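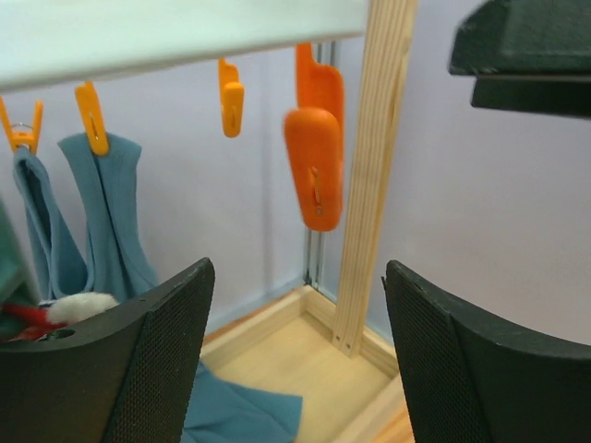 A reader in Ullcombe wrote in after my last piece on sourdough to say that I'd made the whole thing sound like keeping a horse, and that her starter lives in the back of the fridge, gets fed when she remembers it, and makes perfectly good bread. She also wanted to know why I keep telling people to throw half of it away.

Fair enough! I went back and read what I'd written, and I did go on a bit. So let me try again, with less fuss this time.

If you bake every day or two, leave the starter out on the counter and feed it every morning. If you bake once a week like most of us, put it in the fridge with the lid resting on top and feed it the night before you want it. Mine once went 38 days without a feed (we had the kitchen floor up in February and I was living on toast from the store) and it came back after 3 feedings. It smelled like nail polish remover for the first two. I poured off the gray liquid, kept a spoonful from the bottom of the jar and started over with that.

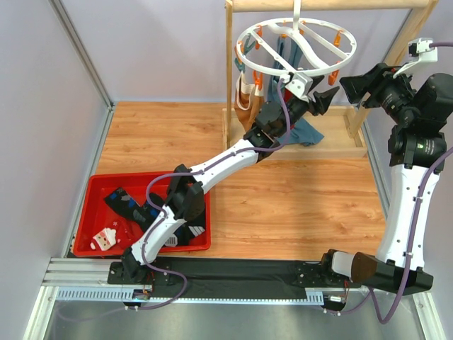 Now, the throwing away. You only have to do it if you're feeding a big jar, so don't keep a big jar. I used to have a quart of the stuff on the go and I was pouring flour down the drain, more or less. These days I keep a couple of spoonfuls, and when I want to bake I build it up to what the recipe needs plus a little extra, and the extra goes back in the fridge. If you do end up with too much, pancakes. Or crackers – mix it with a bit of melted butter and salt, spread it as thin as you can and bake it until it snaps.

Flour, since a few of you asked. I've been using the stoneground rye from Thevar for feeding and plain white bread flour for the loaf itself. The rye wakes things up faster, at least in my kitchen. I tried a bag of the Gistine wholewheat last month and liked the flavor a lot, but the dough was stickier than I'm used to and I added too much water on top of that, so my first loaf came out looking like a dinner plate. We ate it anyway, with soup.

The bread swap is on 4th October at the Stastuteo hall, doors open at 7 in the evening. Bring a loaf if you have one, and a clean jar with a lid if you'd like some starter to take home. I'll bring the crackers. Failed loaves are welcome too – last time the flattest one on the table was the first to go, and I still don't have the recipe, so if it was yours, please write to me.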